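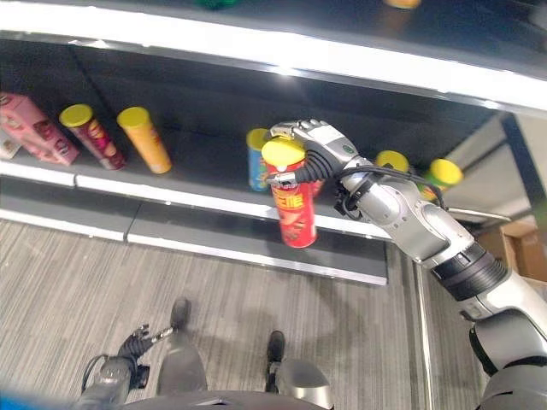

How many times do you have to show a robot the same shelf job before it can try it alone? Plan on 122 good demonstrations for one simple pick-and-place, and more if your cans, boxes or shelf heights change a lot.

Workshop > Robots > Teaching by Hand

By Teun Van Rooij
Last updated: November

I love this part of the hobby! You put on the gloves or pick up the controllers, you do the job through the robot's own arms, and the recording becomes the lesson. My shelf project (I call it Juson) now has 2,245 recordings in it, and I'd happily throw out a good chunk of the early ones. These tips come mostly from those.

Start with cans. Snack cans with a plastic lid are wonderful teaching objects: light, cheap, the same shape all the way down, and they survive a fall. Tape the lids on. Mix up the label colors so the robot doesn't decide that "can" means "red."

Grip high when the neighbors are close. With the fingers wrapped around the upper part of the can, just under the lid, you can bring it out past the shelf edge without sweeping the one behind it. Practice this slowly a few times with the recorder off.

Leave a gap. A hand with all its knuckles is much wider than the can it holds, and a shelf packed tight will teach you nothing but frustration. Once the easy version goes well, close the gap a finger's width at a time.

Don't line things up too nicely. Tilt a can, turn a box, shove something to the far end. Real shelves look like that by noon, and I like to change the layout after every 12 runs.

Check your cables before each session. Reach as far as you plan to reach, twist the wrist both ways, and look at the loop along the forearm. It needs slack at full stretch, but it shouldn't be able to hook a shelf lip on the way back. Soft hook-and-loop straps beat zip ties here, and you'll be moving them a lot.

Watch the idle hand too! When you're concentrating on the right arm, the left one drifts, and the drift gets recorded along with everything else. Pick a resting pose and go back to it.

Look through the robot's camera while you work, even if you're standing right next to it. If the forearm hides the can from you, it hides it from the robot, so come in from a little lower or farther to the side.

Keep runs short. Mine take about 6 seconds from first movement to letting go. Long pauses in the middle (scratching your nose, say) are the most common thing I have to trim.

Save your fumbles in a separate folder. A dropped can is a bad lesson, but a near-miss that you corrected smoothly can be a really useful one, and I mark those with an R for recovery.

Low-pile carpet is fine for a robot with feet. Thick rugs are trouble, and so are loose corners. Mark the foot positions with painter's tape and replace it when the edges start to curl.

Stop when your shoulders get tired. Your last ten runs will be sloppy and you won't notice until you play them back the next morning.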